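Home Archive Threads Search Subscribe Help

Skititz Bench List
Re: One big mat and a tray instead of all the little mats
Posted by Weronika Wieczorek, Tuesday, 9:14 pm

Phúc, and all,

I've read this twice and I still don't buy it, at least not the whole package. I'll take it in pieces. My replies are between your paragraphs, and I trimmed the part about the lamp, which I agree with.

Phúc Mai wrote:

> I finally gave up on the three small mats and put one big brown one
> over nearly the whole table. Skolla sells it in a 31 inch depth, and
> it leaves a strip of the white top showing at the back and along the
> right. It changed the table completely. Everything looks calmer and
> I can work anywhere on it instead of chasing the mat around.

Calmer, sure. My kitchen table looks calm with a cloth on it too, and I wouldn't repair a clock there. What I want to know is how it behaves with small things on it. I had a big brown mat for most of a winter, the same dull taupe sort of color, and brass pins vanished on it. So did anything with old oil on it. The gray one I use now is ugly but I can find a pin on it with my glasses off.

You do clockwork and I do mostly music boxes, so maybe your parts are bigger. But you also wrote last month that you'd lost a taper pin and found it in your cuff, so I'm not sure the mat deserves the credit for the calm.

As for working anywhere on it, I tried that. What happened was that I worked everywhere on it. By the end of the evening there was a comb at one end, a governor at the other and a sandwich plate in between. A small mat is annoying because it fills up. When it fills up I have to stop and put something away. I've come to think that's worth the annoyance.

> The table is two panels pushed together and there's a seam that has
> driven me nuts for years. The mat covers most of it. Nothing rolls
> into the gap anymore.

I have the same kind of top and the same seam, so you had my attention here. But "most of it" is doing a lot of work in that paragraph. Mine still showed at the back edge, behind the mat, and guess where things roll. Before the mat, a screw that went into the seam was at least somewhere I could get at with a bit of folded card. With the mat down I had to clear the whole table and peel it back to look. I did that four times and then I went to the hardware store and bought a strip of white cloth tape, laid it over the seam from front to back, and pressed it down with a spoon. It has been there since before I moved the bench. Cillian Ní Mhurchú told this list to do exactly that ages ago and we all ignored it.

So if the seam is the problem, tape the seam. Then decide about the mat separately.

> It does curl a little at the right end where it was rolled. I expect
> that to settle.

How long have you had it? I ask because mine was going to settle too. I tried books on it overnight, then books on it for a week. I rolled it backwards, which Bartosz Sikora swears by, and got a mat that curled the other way and had a few new creases besides. It was flat enough to work on in the middle and never flat at the end, and the end is where my sleeve goes.

A curled end sounds like a small complaint. But I set a shallow dish down half on it once, without looking, and you can guess. I spent the rest of the evening on my knees with a flashlight. If yours has gone properly flat since you wrote, please say so, and say how long it took, and whether you did anything to it or just left it. I'd be glad to be wrong about this one. "It should settle" is what the label says. I'd like to hear it from somebody who has one.

> The other half of it is the tray. I got the Sovano one in bright
> blue, with the rounded corners and a good raised rim. It lives on
> the mat, over to the left, and every part goes in the tray the
> moment it comes off. No more loose screws. You can see everything
> against the blue. The pair of them came to less than the price of
> one good mat from Kwiatkowski.

I'm with you on the blue. Steel and brass both show up on it, and so does a speck of shellac. I'm with you on the rounded corners too, a square corner holds on to a washer like it's owed money, and you end up tipping the whole tray to get it out.

Where I part company is "every part goes in the tray." One tray, everything in it? I counted the screws out of the last movement I took down because I needed to for the write-up, and there were 23, in five lengths, two of which differ by so little that I have to stand them next to each other. Put all of those in one open tray and what I have at the end is a tray of screws. It's very visible. It's also a puzzle I made for myself.

If you're using little cups inside the tray, then fine, but you didn't mention cups. Irena Brzozowska does it with a folded paper insert, which she described in digest 356, and that one I have copied and kept. She folds a sheet so it stands up in ridges, writes on each ridge in pencil, and lays the screws in the valleys in the order they came out. When the job is finished the paper goes in the envelope with the customer's ticket. It costs nothing and it doesn't care what color the tray is.

Then there's the price. I looked, and the two together would come to up to 40 dollars for me with shipping. That's not a fortune. It's also not nothing for a thing to put under things. The comparison with Kwiatkowski doesn't persuade me either, because hardly anyone here pays full price for those. Half of us have theirs secondhand, with somebody else's glue on it.

> Try it for a month. If you don't like it you still have a tray.

That's the line that made me laugh, because I have so many trays. I have the cookie sheet, two from the cafeteria sale, the one with the picture of a trout, and a lid that got promoted. What I'm short of is the habit of putting one back where it belongs.

Which I suspect is what's really going on here, and please take this kindly. You cleared the whole table to lay the mat. You must have, it covers nearly all of it. You picked up everything that had been sitting there since September, decided where it went, and put one tray down on a clean surface. Of course it feels better. I cleared mine last weekend to look for a mainspring winder and felt like a new woman until Monday, and I didn't buy a thing.

So here is what I'd ask before anybody else on the list orders the set. Phúc, would you write again when the table has been through a couple of real jobs? I'd like to know:

- whether the right end has gone flat
- how you're keeping screw lengths apart in that tray
- what oil does to the mat, and whether it wipes off or just goes dark
- if the tray slides on the mat when you push against the rim with a finger

That last one matters more to me than it may sound. On bare table my cafeteria trays skate. On the gray mat they stay put. If the big mat grips a tray well, that's a real point in its favor and I'll say so in public.

Also, and this is a small thing, where do you put your forearms? You said the tray sits over to the left. I'm left-handed, so for me that's exactly where the tray can't go. My arm would be over it all evening and I'd have a cuff in the parts, and I'd see perhaps half of what was in there. I keep mine at the back in the middle and reach over the work, which everyone says is wrong. I have yet to put a sleeve in it. For a right-handed person the left is probably sensible, provided the holding hand isn't parked on top of it. Bartosz keeps his on a pulled-out drawer below the table edge, with a towel in the drawer, and I'd do the same if my drawer still opened.

I'm not against mats. I'd just like to keep apart the four things you changed on the same day, the mat, the tray, the seam and the clean table, before I pay for two of them. My money is on the clean table.

The offer of the spare lamp arm still stands, by the way. It's too short for me and I'm tired of walking around it.

Weronika
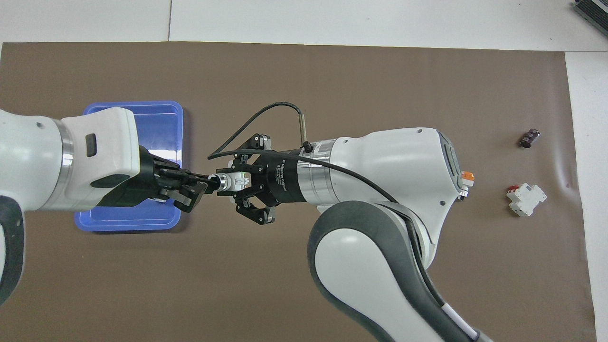 Can I put a parts tray directly on a mat that still has creases in it?

Set it on the flattest part, well away from any curled end, and press on each corner of the tray to see whether it rocks. If it does, move it or smooth the mat out before you put small parts in. Slight creases elsewhere on the mat don't matter to the tray.

Contact the list owner | Copyright Skititz Bench List and the individual posters | Back to top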